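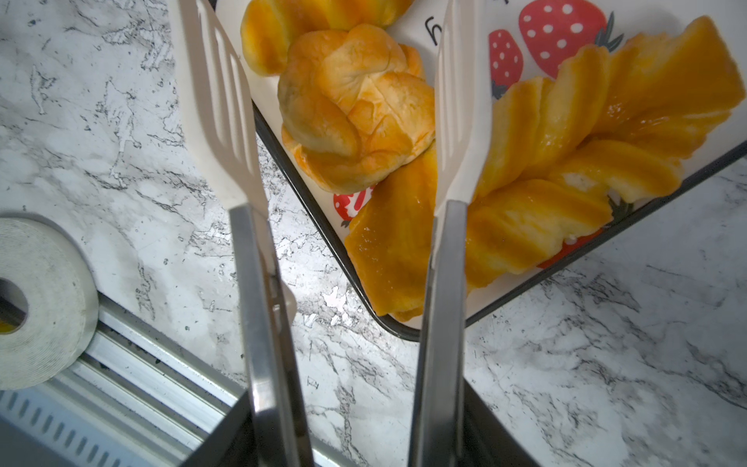

Gebäck auf einem Tablett mit Erdbeerdruck, darunter Marmor.

Wer in einer Zeitschrift über das Wohnen blättert, bekommt früher oder später ein Tablett zu sehen, auf dem Gebäck liegt. Es glänzt, es ist golden, und unter ihm schaut ein Muster hervor, in diesem Fall Erdbeeren. Ich habe gegen Erdbeeren nichts und gegen Hefeknoten schon gar nichts. Ich habe aber Zweifel an dem Tablett, und zwar seit längerem, seit ich selbst sieben davon besitze und keines je gekauft habe.

Tabletts werden geschenkt. Das ist ihre eigentliche Vertriebsform. Man schenkt sie Leuten, von denen man weiß, dass sie eine Küche haben, und sonst nicht viel. Mein erstes kam von meiner Patentante, das letzte im September von Carmela Orlandini, die mir gegenüber wohnt und es wirklich gut gemeint hat. »Für wenn Besuch kommt«, sagte sie. Ich habe mich bedankt und es hinter den Heizkörper gestellt, wo die anderen stehen.

Für wenn Besuch kommt. An dem Satz stört mich weniger die Grammatik als die Vorstellung, die dahintersteht. Besuch, der kommt, bekommt bei mir die Tüte vom Bäcker auf den Tisch, aufgerissen, so dass sie einen flachen Papierteller ergibt. Die Krümel bleiben drin, am Ende knüllt man alles zusammen. Ich kenne niemanden, der deswegen früher gegangen wäre. Haiyan Mao, mit der ich jahrelang ein Büro geteilt habe, hält das für eine Zumutung. Sie legt alles um, sogar Salzstangen. Wenn man bei ihr eingeladen ist, wandert ein Hörnchen von der Tüte auf das Tablett, vom Tablett auf den Teller und vom Teller in den Mund, und bei jeder Station verliert es Blätter. Ich habe sie gefragt, was das Tablett dabei leistet. Sie sagte, es sehe nach etwas aus.

Das stimmt wohl. Ein Hefeknoten auf einer weißen Fläche mit roten Früchten sieht nach etwas aus. Fragt sich bloß, wonach. Auf mich wirkt ein bedrucktes Tablett immer ein bisschen wie eine Entschuldigung, als traute man dem Gebäck nicht zu, den Nachmittag allein zu bestreiten. Dabei ist ein Teigknoten, wenn ihn jemand ordentlich geschlungen und mit Ei bestrichen hat, schon ziemlich viel Verzierung. Er hat Falten, er hat Glanz. Daneben eine Erdbeere zu drucken, die in dem Teig gar nicht vorkommt, finde ich merkwürdig. Wer hungrig ist und hinschaut, erwartet Marmelade, und oft ist keine drin.

Nun wird man mir entgegenhalten, dass das Muster ja verdeckt wird. Genau das verstehe ich am wenigsten. Ein Muster auf einem Tablett ist dafür gemacht, dass man etwas daraufstellt. Man sieht also eine halbe Beere, ein Stück Blatt, und erst wenn alles aufgegessen ist und die Gäste in die Mäntel wollen, zeigt sich das Dekor vollständig, und zwar unter Fettflecken. Als Belohnung für den, der abräumt, ist mir das zu wenig.

Man soll mir nicht vorwerfen, ich hätte es nicht versucht. Die Firma Gulero verkauft eine Serie namens Tully, Obst auf Weiß, und eine Freundin, Maeve Duggan, hatte mir ein Stück davon geliehen, damit ich meine Vorurteile überprüfe. Es war leicht, es hatte einen schmalen Rand, es passte in keinen Schrank. Ich habe eine Woche lang jedes Frühstück damit vom Herd an den Tisch getragen. Der Weg beträgt vier Schritte. Am dritten Tag ist mir eine Tasse gerutscht, am fünften habe ich das Tablett leer hin und her getragen, einfach aus Gewohnheit, und da habe ich es zurückgegeben. Maeve meinte, ich hätte eine zu kleine Wohnung. Das mag sein. Aber die meisten Leute, die ich kenne, haben eine kleine Wohnung, und alle haben Tabletts.

Zur Gerechtigkeit gehört, dass ich auch dem Marmor misstraue. Helle Platte, graue Adern: Das ist in den letzten Jahren zur Unterlage schlechthin geworden, auf der alles liegen muss, was gut aussehen möchte, Feigen, Scheren, offene Bücher. Echter Marmor nimmt Zitrone übel und Rotwein auch. Wer ihn in der Küche hat, legt darum etwas dazwischen, und wir sind wieder beim Tablett. Man kauft sich eine empfindliche Fläche und dann eine zweite, die sie schont, und auf die zweite legt man am besten noch ein Papierdeckchen. Im Laden Favotard bei uns um die Ecke gibt es solche Deckchen im Paket, bis zu 110 Stück. Ich möchte wissen, welcher Haushalt die aufbraucht.

Meine Großmutter hatte übrigens ein Tablett, ein einziges, und das wurde benutzt. Es trug die Suppe zu denen, die krank im Bett lagen. Es war schwer und hatte hohe Griffe, und wenn es aus dem Schrank kam, wusste jeder im Haus, dass es einem schlecht ging. Gegen dieses Tablett sage ich nichts. Es hatte eine Treppe zu überwinden. Gebäck lag nie darauf, das lag auf dem Blech, auf dem es gebacken worden war, und man verbrannte sich daran die Finger, wenn man nicht warten konnte.

Vielleicht ist es das, was mir bei den schönen Arrangements fehlt, irgendein Zeichen von Ungeduld. Ein Hörnchen, dem schon die Spitze abgebrochen ist. Mein Verdacht ist, dass das Tablett die Leute höflich macht, und Höflichkeit bekommt Hefegebäck schlecht. Es liegt da, man bewundert es, man redet über etwas anderes, jeder wartet, dass ein anderer anfängt, und am Abend ist die Kruste zäh. Aus der Tüte hätte man längst gegessen. Haiyan bestreitet das und verweist darauf, dass bei ihr nie etwas übrig bleibt. Ich war dreimal dort und muss zugeben, dass sie recht hat, wobei ich selbst einen erheblichen Anteil daran hatte.

Carmela hat inzwischen gefragt, ob sich das Tablett bewährt. Ich habe gesagt, es stehe gut. Am Sonntag will sie mit einem Hefezopf herüberkommen, und ich werde es wohl hinter dem Heizkörper hervorholen und abwischen müssen.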